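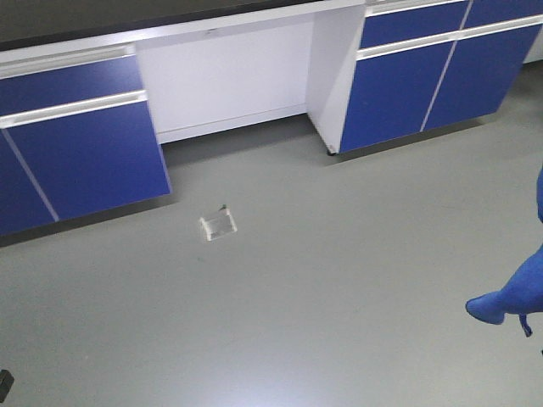

Bench wipe-down, revised 2024-05-03

The old routine used paper roll and too much cleaner, and it left smears on the dark worktops. I have used cloths only since February.

One blue microfibre towel does a whole run. I fold it in half twice and turn it to a fresh face when the current one starts to drag. Pultik spray goes on the cloth — never on the bench.

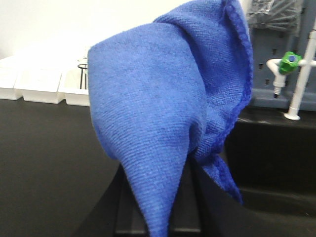
Tatsuya Fujimoto commented that he washes his towels at 40 degrees without softener, and that softener ruined a set of his within 3 washes. I have stopped using it too.

Order of work:

1. Trays off the back, then wipe along the wall from left to right.

2. Around the socket box with a cloth that is barely damp. Dust collects along the back edge of the bench, so go over that strip again dry.

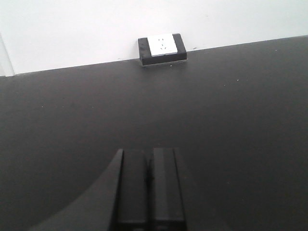 3. Drawer fronts and handles, top row first.

Fine marks are a separate problem. Canier cream lifts most of them from painted metal but dulls a matt finish if rubbed for long. The pale grey bar has a few faint streaks on its face, and I can't tell scratches from reflections there, so it gets a plain damp cloth for now.

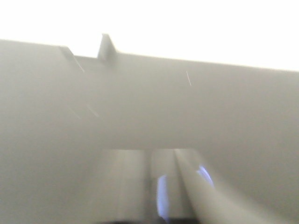 Cloth storage is still unsettled. The Tavia bin has a lid and keeps dust out, but damp towels go sour in it. A rail would be better, with something to stop the cloths sliding along. A small raised tab like the one on the top edge of the grey bar would do. Sepp sell a rail in two lengths, and I have ordered the shorter.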